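3.2 The shelving units

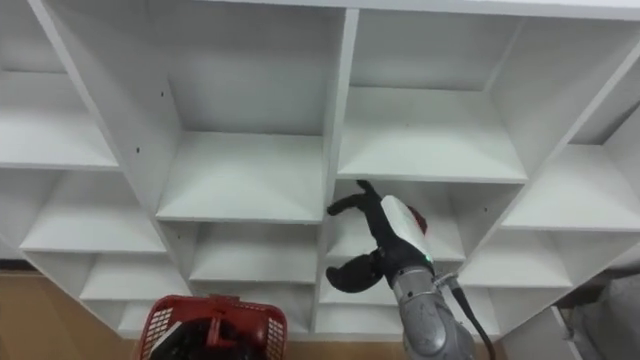 Figure 4. White cubby shelving of the kind discussed in this section, seen from a low angle.

I want to spend a little time on the furniture itself, because I got it wrong in the pilot. I went in thinking that a cubby was a cubby. You have a square hole, you put things in the hole, and the interesting part is which things go in which hole. So my first coding sheet (the October version, now retired) had a column for the object and a column for the compartment and nothing at all for the state of the shelf before anything was put on it. That turned out to be a pretty big gap!

The white grid unit is the one I kept coming back to. Every compartment has the same matte white finish, with a flat floor, a back panel and upright dividers, and the back walls look a little grayer than the front edges (Figure 4). When a unit like this is bare, people have very little to go on. In the Tonero households, where the shelves were already half full, most people just put like with like and were done. In the Andon households we asked everybody to start from empty, and there I saw a lot more standing around, a lot more "hmm, maybe up here," and a lot more moving things twice.

Across both groups I logged 2944 placements, and 1887 of those went into a compartment that was empty at the time. I call these first placements. They matter more than I expected - once one toy or one stack of paper is sitting in a cubby, that cubby has a job, and people defend it. One participant in the Andon group took out her own sweater so that the "puzzle one" could stay the puzzle one.

Height comes into it too. From low down, say from where a small child sits on the rug, you look up at the floors of the upper compartments at a steep slant. I tried this myself in all 12 homes, on my back and on my knees, and I'd recommend it to anybody who designs storage for kids. Alipour's reach scale treats a shelf as either reachable or out of reach, and I used it as is for the adults. For the children I added a middle score for shelves they could touch but couldn't see into very well.

I also started noting small marks on the units, such as the two little dark screw holes on a divider in Figure 4. I don't have a theory about these. A few people used a mark like that as a landmark ("the one next to the holes"), and on a unit where everything else is the same white I can see why. The Grestutier labels, which I describe in 3.3, were meant to do the same work, and I left them off the shelves until the second visit.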